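Speaker notes: Renting out a holiday house by the lake
Hanne Suominen, Vainio Cottages
Afternoon session, 40 minutes including questions

Opening
Say who I am. We look after 63 holiday houses on the lake side of Sadville. Most owners live somewhere else and use the house a few weeks a year. Ask for hands: who already rents, who is thinking about it.
Today is about changeover day, pricing the shoulder months, and what guests write to us about. Taxes are in the handout. Don't get pulled into taxes.

Slide 2. What guests ask before they book
Last season we had 1269 messages through the booking form. The same few questions keep coming back. How far is the water. Can we bring the dog. Is there a real table where everyone can eat. Is the road passable in April.
Put the answers in the listing. If the path to the beach is steep, say steep. Read out the Zarard Road listing, old version first, then the new one.

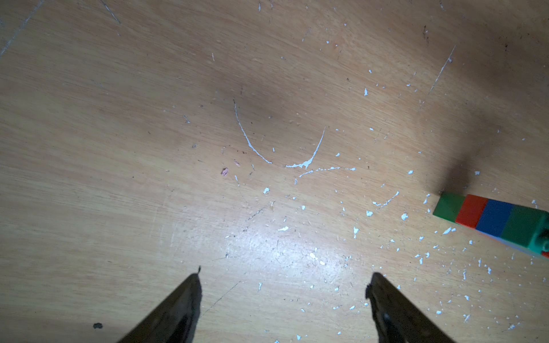
Wooden surface, pale wood with scratches and scuffs.

Slide 3. Changeover
Checkout at 10, check-in at 4. Owners want to push checkout to noon because it sounds generous. With one cleaner and a three-bedroom house it doesn't work. Offer late checkout only when the next night is empty.
Linen: two full sets per bed, plus one spare set for the house. Label the shelf by room.
Keep a written list inside the hall closet. Ours starts with the fridge and ends with the porch light. Pass the copies around here, and get them back.

Slide 4. Spring and fall
Summer fills up without much help. May and September are where owners lose money.
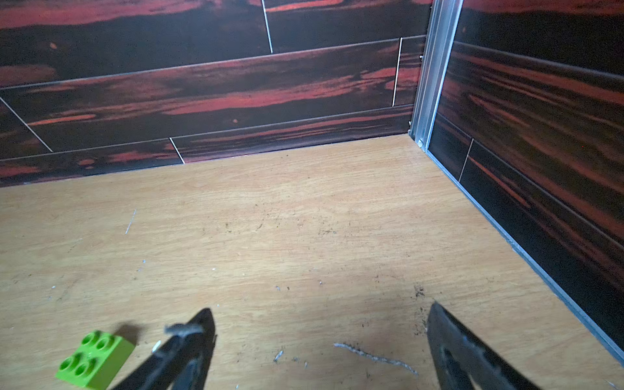
A three-night minimum is fine in July, but in September we drop it to two. Couples book late, often the same week, so keep the calendar open. Don't cut the price until you have cut the minimum stay.
Firewood should be included outside summer. People resent paying for it by the basket.

Slide 5. Damage and deposits
We hold 500 on the larger houses and nothing on the small ones. Most of what breaks is glasses and lamp shades. Let it go and buy cheap replacements by the box.
Tell the story of the Millico house and the canoe. Keep it short.
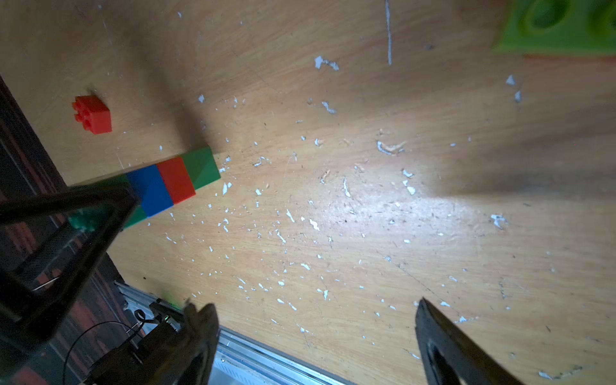
Slide 6. Questions
Likely ones: hot tubs (only with a weekly service contract), cats, whether to leave food in the cupboards. Salt, oil and coffee, yes. Opened packets, no.
If it's quiet, ask someone from the Zarard side how they handle parking.
Handouts are by the door. Office phone is on the back page.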